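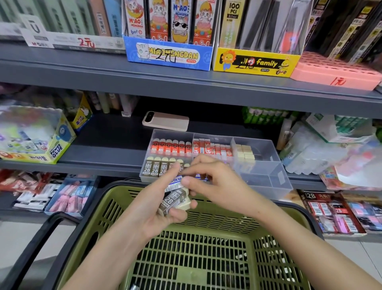 The Buten wetland is getting bigger! In May the Ciseswood Land Trust signed the papers on another 316 hectares of marsh and black spruce along the Tondent River, bringing the protected area to 2,755 hectares and closing the last gap between the old reserve and the lake. Local schools were behind a good part of the final push, with a letter-writing drive that sent 3,000 handwritten letters to the provincial government. Most were done in pencil.

The new parcel takes in both banks of Ametepe Creek, where sandhill cranes have nested for as long as anyone in town can remember. It had been marked for peat cutting, and drainage ditches were already staked out on the north side. Those stakes come out this summer, and the trust hopes to have the old logging culvert pulled before the fall rains so the creek can run freely into the marsh again.

A walking trail is planned too, starting from the gravel lot at the end of Buten Road. It will stay well back from the nesting grounds and finish at a lookout over the lake, with a stretch of boardwalk through the cedars (bring bug spray, the mosquitoes are protected as well). The trust is looking for people to help carry planks and plant willow cuttings, and 200 have already put their names down. Gloves and shovels are supplied, but you'll want your own rubber boots.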